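Dusico Low Riser, Matte Black

Sold by Figueiredo, item 1747 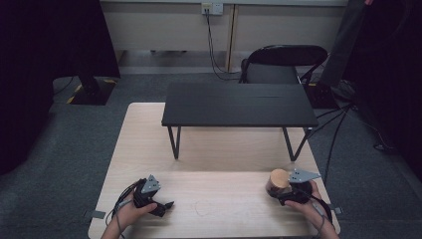
I started making the Low Riser after years of stacking books under things to get them higher up on my desk. It's a little bench for the top of a table, and that's pretty much the whole idea! You set it down and now you have two levels where you used to have one. The top is flat and matte black, and at the front there are two thin legs bent into a V, so it looks light even though it's all one color. I like it best on a pale wood table, pushed toward the far half the way it is in the photo, because you keep all that open space in front for your hands and whatever you're working on. The short round wood block is one of our Fluranel blocks, and they're sold separately (more on those further down).

What people use it for

All kinds of stuff. Ada Rizzi bought two for her pottery shop and puts the small cups on top and the plates in front. I've got one at home with a lamp and a plant on it and my keys under it, when I remember to put them there. Svetozár Havlíček wrote to me in December to say his holds a record player, and he sent a very long letter about the record player, which I enjoyed. It works for plants, for speakers, for a row of spice jars, for a kid's block city that needs an upstairs.

It's meant to sit on a table or a shelf. Please don't stand on it or let anybody sit on it. I know it looks like a bench, and I've had the emails.

The finish

Matte black shows dust more than wood does, so I'm going to be upfront about that. A dry cloth takes care of it. For greasy fingerprints I use a damp cloth with one drop of dish soap and then wipe it again with plain water. Skip the glass cleaner and anything gritty, they'll leave shiny patches and I can't get those out for you. If you put a potted plant on it, use a saucer.

The legs come with a sheet of felt dots. Stick them on before you slide it anywhere, especially on a soft wood tabletop. If you lose them (I lose mine all the time) write to the shop and we'll drop another sheet in the mail for free.

Fluranel blocks

These are the short wood cylinders, pale tan on the end and darker around the side. They come in a cotton bag of 6 and I sell a lot of them to people who do window displays, plus a good number of grandparents. Stand them up and they're little pedestals for rings or tiny figures. The color changes a bit from one bag to the next, it's wood, so if you want a bigger set that matches, order it all at once and tell us in the notes.

Ordering

Lurdes Barros packs everything, and she packs it well. The riser ships flat with the legs off, and you'll need a screwdriver and maybe five minutes. Tighten the screws by hand first, get everything sitting level, then give them the last turn.

The next batch goes out 11th September. We've made more than 600 of these by now and they still sell out between batches, so if the button says waitlist, go ahead and put your name down. You won't be charged until yours is in the box. Shops that want 50 or over should write to Somkiat Chareonsuk at Figueiredo for the trade price.

Goes well with: Dikden book stand, Dikden pencil tray, Fluranel blocks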